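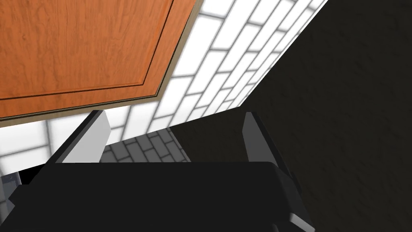 Figure 3. Simulated wrist view in the kitchen set-up: the open gripper with a cherry-coloured wooden panel, white wall tiles and a dark surface beyond.

4.2 What we bought, and what we wish we had priced first

I should own up that the budget for this project began life as a single line in a spreadsheet. It said "arm, gripper, camera" and had one number next to it, which I'd more or less copied from the last grant. Stirley (our planning tool, described in Section 3) was meant to stop me doing exactly that sort of thing, and to be fair to it, it did get there in the end.

The idea is simple enough. Before any money leaves the account, we build the kitchen in simulation, put a candidate gripper in it and run the tasks we care about. Then we look at what went wrong and ask whether a different bit of kit would have fixed it, and what that bit of kit costs. We had two grippers on the shortlist, the Sostness parallel model and a wider one from Requena, and I'd have happily ordered the Requena on looks alone. It's a lovely thing! It's also dearer, and the spare fingers are sold in pairs only, which I found out on a Friday afternoon with the order form already open.

For each gripper we ran 802 simulated attempts, split over the cupboard tasks and the worktop tasks. Of the Sostness attempts, 472 ended in what we call a clean finish (object lifted, nothing else touched, arm back at its start position). I won't pretend that's a grand score, but this was a buying exercise and we hadn't tuned anything. What I wanted to know was where the money should go, and the failures were far more use to me for that than the successes were.

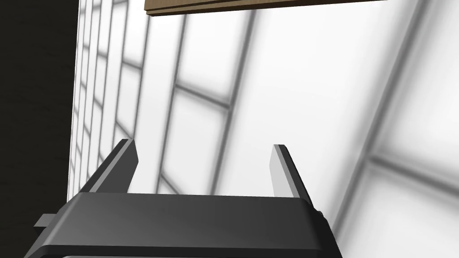 Most of the trouble came down to the camera and the lighting, so a good part of what I'd set aside for the gripper wanted moving. A wrist camera spends a lot of its life pointing at walls. White tiles under bright light give it very little to hold on to, and a cheap sensor will wash out well before a decent one does. We'd put the camera down as a "small item", next to cable ties and velcro (I did buy too much velcro, that part of the estimate was sound). In the second version of the budget it has a row to itself, with mounting and calibration time costed separately.

Reach was the other one. Getting the wrist in under a shelf or close to a wall takes up more room than the data sheet lets on, as you have to allow for the whole housing as well as the fingers. We nearly paid for a longer arm on the strength of this. Before signing anything I tried moving the base of the simulated arm by 30 centimetres, and that cleared up most of the shelf failures for the price of a sturdier trolley. I was quite pleased with myself for a day or so, until Skirnwood (the lab's workshop) pointed out that the trolley wouldn't go through our door. The door is now in the budget too.

We also argued over test objects. Real household items are cheap, but they get dented and lost, and replacing them with the same make a year later is a pain. Plain faceted shapes can be modelled in an hour and printed whenever you need another, so we did most of the planning runs with those and put the household items off until August.
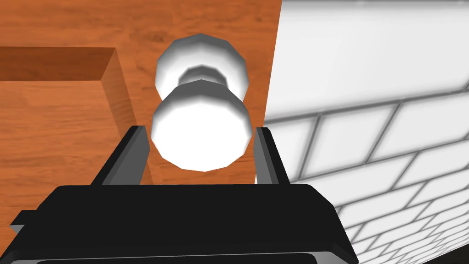
Figure 4. The white dumbbell-shaped test object on the wooden surface beside the tiled wall, with the gripper open.

Shapes like the one in Figure 4 are handy for choosing finger width, as they offer a narrow part and a wide part in one go. If the gripper can only manage the neck, you know what you're getting for your money. The Requena was happier on wide ends, but our task list hardly ever asks for a wide grip, and I couldn't make the price difference stack up however I shuffled the rows. We ordered the Sostness and spent what was left on the better camera and one set of spare fingers.

Running costs are treated in Section 4.3, including the service contract, which I'd left out of the first budget altogether.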